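仿真里的夹爪撞料盒:一次坐标系偏置的排查

2020年7月15日

Cendine 这个取料仿真断断续续跑了一段时间,四月换过一次夹爪模型,之后一直没动过底层配置。上周做批量回归,200 次抓取里有 29 次触发碰撞保护,控制器直接进 protective stop。日志里的报错只有一行:接触力超限,链接名是夹爪指尖。

先怀疑的是规划器。把 Bakos 的路径平滑关掉,重跑同一组随机种子,失败的还是那些用例,编号完全一致。随机因素可以排除。

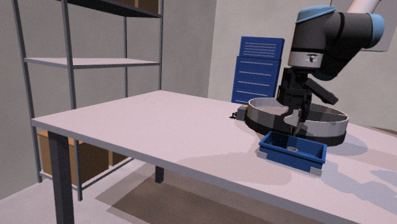 接着查的是工具坐标系。换模型时 TCP 沿工具 Z 轴的偏移是手填的,我填的是旧夹爪的长度,新指尖比它长。偏差不大,在开阔的桌面上方完全看不出来,落点附近有高出桌面的边沿时才会暴露。蓝色料盒就是这种情况:它斜着摆在圆形容器前面,窄的那根手指向下伸,指尖就停在料盒后沿上方,余量很小。规划器按旧长度算,认为还有安全距离;物理引擎按真实网格算,横移时指尖就刮到了盒沿。两边各算各的,谁也没报配置不一致。

改完 TCP 之后重跑,29 次降到 2 次。剩下的两次花的时间反而更长。

把关节轨迹导出来逐帧对,发现问题在退出动作。抓取完成后,状态机先发抬升指令,再发横移指令,中间本该等待到位信号。Wundwood 中间件里这个等待有超时,设的是 3 个控制周期,超时后不报错,静默放行。机器负载高的时候,到位信号晚到,横移就提前开始,轨迹在拐角处被切掉一块。

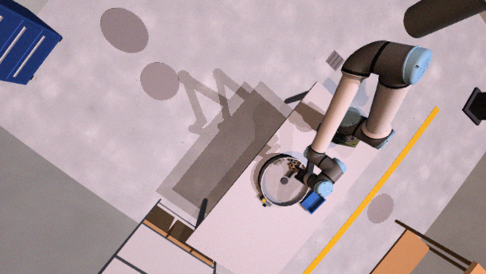

处理办法是把超时改成硬错误,到位信号不来就停在原地,不允许继续下一段。另外在规划场景里给料盒边沿加了一层膨胀,只加在上沿,侧壁不动,否则盒内取料的可达空间会被压得太小。改完再跑 200 次,碰撞保护没有触发。

这套配置原计划直接导到 Elonness 的实机上,现在先压着。仿真里撞一下只是多一行日志,实机上同样的偏置会把指尖顶坏,保护停机的响应也不会像仿真里那么干净。导出之前还要补一个检查:启动时从网格计算指尖到法兰的距离,和配置文件里的 TCP 比对,超差就拒绝上电。脚本写了一半,单位换算那里还有个毫米和米混用的地方没清理完。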